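The long drive to get a flu shot

Fathima Nanayakkara leaves Kendton before seven in the morning when she has an appointment in Fillmont. The drive takes a bit under two hours if the roadworks are quiet. In February she made the trip twice, once for a blood test and once to hear the result.

Kendton's last full-time doctor retired two winters ago. The town has 1066 residents, a primary school, a pub and a pharmacy that opens until three. The clinic building is still there, with the lights on some mornings when the visiting nurse is in. Everything else is in Fillmont.

"You get used to planning around it," Nanayakkara says. "I put the groceries, the tyres and the doctor on the same day. If the doctor runs late, the tyres don't get done."

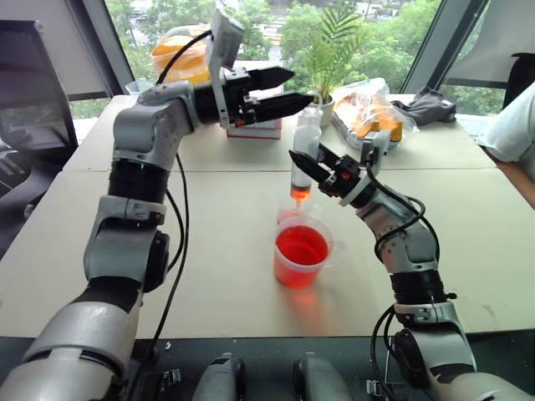 What the nurse can do

Simone Trindade has been the visiting nurse for the district for 15 years. She covers Kendton, Falcão and the farms along the Trerko road, and she keeps her own list of who is due for what. Dressings, vaccinations, blood pressure and ear checks take up most of a morning. She can't change most prescriptions, so people whose tablets need adjusting still have to drive or wait for a phone appointment.

Phone appointments have helped, she says, but reception past Falcão is poor and some of her older patients won't use them. One man parks at the top of the hill beside the water tank and takes the call in his ute.

Vaccination mornings are the busiest. Trindade brings the doses out in an esky with a thermometer in the lid and sets up in the hall if the clinic is too small. Last autumn she saw more than 100 people before lunch. 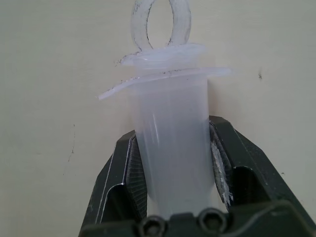

Getting someone to move to Kendton has been harder. The job has been advertised with a house attached, and later with a house and a car. One doctor came for a weekend with her family and liked the place, but her husband could find no work nearby. Another applicant wanted to share the position with a colleague, and the funding rules didn't allow it at the time. They do now.

Trindade would settle for a doctor one day a fortnight. She has already worked out which room they could have and has asked for the sink in it to be fixed.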